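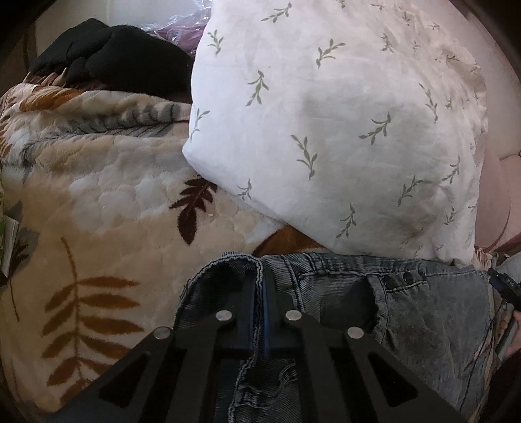 Faded jeans and a print pillow on a plush blanket.

How to Wash and Dry a Plush Blanket Without Matting the Pile

Updated 5/29/25

Plush blankets are usually knitted from polyester fiber. The pile mats when fibers soften under heat and are pressed together while still warm. The procedure below applies to machine-washable polyester throws and bed blankets. Wool, electric and weighted blankets need a different method.

Before washing

Read the care label. If it gives a lower temperature than this page, follow the label. Shake the blanket outdoors and brush off hair and crumbs with a dry, soft brush. Treat spots with diluted liquid detergent, dab, and wait ten minutes. Do not scrub across the pile.

Wash the blanket alone. Denim has zippers and rivets that snag the knit, and dark dye can transfer to light pile. Cotton towels shed lint that plush holds on to. Pillows go in a separate load.

Wash settings

Water: cold, 70 degrees F maximum.
Cycle: gentle or delicate.
Spin: 400 rpm. If the machine has no such setting, use the lowest spin offered.
Detergent: liquid, half the normal dose. Powder can leave grains at the base of the pile.
Softener: none. It coats the fibers and makes them clump.
Rinse: two.

The drum should be no more than two-thirds full with the dry blanket inside. A king size blanket often needs a large-capacity machine. In a top loader with a center post, arrange the blanket in a loose ring and do not wrap it around the post.

Drying

Line drying is preferred. Hang the blanket over two parallel lines to spread the weight, pile side out, away from direct sun. Turn it once when the top layer feels dry.

For a tumble dryer, use the air-only or lowest heat setting. Stop every 15 minutes, shake the blanket out and reverse it. Remove it while slightly damp at the hems and finish on a rack. Clean the lint screen before and after.

Restoring flat areas

Work on a fully dry blanket. Brush in short strokes against the direction of the pile, then once with it. A soft pet brush is suitable. Fibers that feel hard or glassy have melted and cannot be brushed out.

Do not iron. Store folded loosely, with nothing heavy on top.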